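Larden Opens Equipment Planning Program for Sheet-Metal Handling Cells

September - Larden today opened its equipment planning program for manufacturers preparing to buy robot arms for the handling of small sheet-metal parts. The program covers cell layout, gripper selection, fixtures, spare parts and operator time, and produces a single budget document that a plant can take to its own purchasing department.

The program is aimed at shops that run short batches and change parts often. In these shops the arm is usually the easiest item to price. Fixtures, part presentation and the hours needed to teach a new task are harder to estimate, and are often left out of the first request for funds.

Each plan is built on a reference cell with 2 arms, each fitted with a parallel gripper. Customers send sample parts to Larden, where operators run the handling steps by teleoperation before any equipment is ordered. The trial results are used to set finger geometry, reach and table height. Wosard supplies the fixture designs, and Samarakoon provides the shelving and bin layouts used for part storage next to the cell.

A standard trial consists of 50 handling cycles per part number. Parts that cannot be picked reliably are listed separately in the report, with the change required: a different finger, a locating fixture or a revised tray. Customers may then decide whether to fund the change, handle the part manually or remove it from the scope.

Operating costs are planned over 3000 hours. The estimate includes finger wear, cable replacement, work surface replacement and recalibration after a collision. Energy use and floor space are entered by the customer from its own accounts.

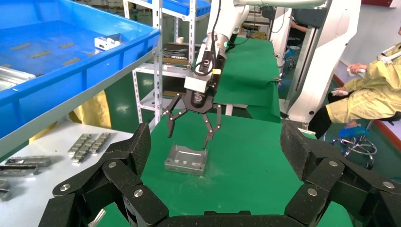 Deleck, a maker of enclosures and chassis parts, was the first company to complete the program. Its plan separated the purchase into two stages, with arms and grippers in the first and additional fixtures in the second. Storage was specified in open bins within reach of the work table, so that operators can restock without entering the space between the arms.

Plans are delivered as a written report with an itemized spreadsheet. They do not commit the customer to buying equipment from Larden or its partners. Pricing depends on the number of part numbers submitted and is quoted on request.

Applications are open to manufacturers of any size. Applicants should submit part drawings, batch sizes and a floor plan of the intended area, including power and air connections.

About Larden
Larden plans and supplies robot handling equipment for metalworking and assembly plants.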